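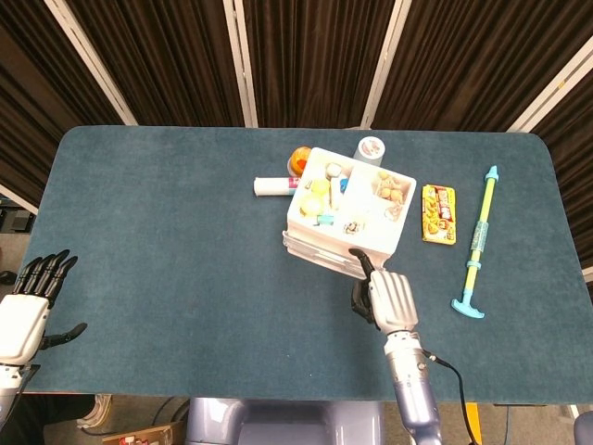

What has the grant paid for in this period? Most of it has gone on the acoustic survey of the first two rehearsal rooms and on the materials for the trial panels, with a smaller share on the loan of measuring equipment.

## Progress report: Sperling rehearsal rooms, sound insulation and room acoustics

Reporting period: January to the end of June
Grant holder: Furulo Music Trust
Funder: Soron Foundation
Stage: 2 of three

### 1. Position against the plan

The stage 2 plan listed four pieces of work: the baseline survey, the trial treatment of the small room, the door replacement on the corridor side, and the user questionnaire. The survey and the trial treatment are finished. The doors have been ordered but are not yet hung. The questionnaire has been issued and the returns are being entered.

The work is five weeks behind the programme agreed at the end of stage 1. Four of those weeks come from the door order (section 4). The fifth was lost in March, when the heating in the Sperling building ran continuously while a valve was being replaced and the background level was too high to measure against.

### 2. Baseline survey

Reverberation time was measured in both rooms at 12 positions each, in octave bands, with the room furnished as it is for ordinary use. The large room was found to be within the range we had set for small ensembles at middle and high frequencies, and well outside it at 125 Hz. Brass and percussion groups have complained of a boomy sound for several years and the figures agree with them.

The small room was too reverberant in every band. It has a hard floor, a plastered ceiling and two parallel walls 3.8 metres apart, and a clear flutter echo could be heard between the walls before the trial panels went in.

Insulation between the two rooms was measured in both directions. The separating wall performs better than expected. The weak path is the corridor: sound leaves one room by its door and enters the other by the next. This was suspected in stage 1 but had not been measured. It changes the order of spending, and we have moved the doors ahead of the wall lining.

### 3. Trial treatment, small room

Grollatora supplied mineral wool absorbers in fabric-covered frames, 50 mm thick, fixed on battens to give an air gap behind. They were placed on one long wall and the rear wall, leaving the window wall and the opposite end untreated. The flutter echo is no longer audible. Reverberation time now falls within the target from 500 Hz upwards. At 250 Hz it has improved but is still slightly long, and at 125 Hz there is little change, as would be expected from panels of that depth.

Two of the frames arrived with the corners out of square and were exchanged by the supplier at no cost. The fixings specified were too short for the plaster thickness on the rear wall, and longer ones were bought locally from the sundries budget.

String and woodwind players have accepted the treated room readily. Singers are divided. Several have written on the questionnaire that the room now feels dry and that they push the voice to compensate. We propose to move one panel from the rear wall and repeat the measurements before ordering for the large room.

### 4. Doors

The original specification was for a single heavy door to each room with drop seals. After the corridor result we asked for a revised price with full perimeter seals and a higher rated leaf. The revised sets carry a longer lead time, and the supplier would not hold a delivery slot until the frame sizes had been confirmed on site. Those sizes were confirmed in May.

The new leaves are heavier than the present ones. The existing frames will be taken out and the openings packed and made good. Both rooms will be out of use while this is done, and we have asked for the work to fall in August, when bookings are lowest.

### 5. Budget

Spending to date is within the stage 2 allocation. The survey came in under its estimate and the trial panels matched theirs. The doors will exceed their line by around 12 per cent. We ask permission to cover this from the wall lining budget, which can be reduced now that the separating wall is known to be sound — the total would be unchanged.

No call has been made on the contingency.

### 6. Next period

- Move one rear wall panel and re-measure the small room.
- Hang both doors, then repeat the insulation test in both directions.
- Price low-frequency absorbers for the corners of the large room.
- Complete entry of the questionnaire returns. The closing date was extended by 30 days at the request of the evening groups.

### 7. Decisions requested

1. Approval to transfer funds from wall lining to doors, as in section 5.
2. Agreement to a revised stage 2 completion date at the end of September.

The full octave-band tables and the marked-up room plans are held at the Furulo office and can be sent on request.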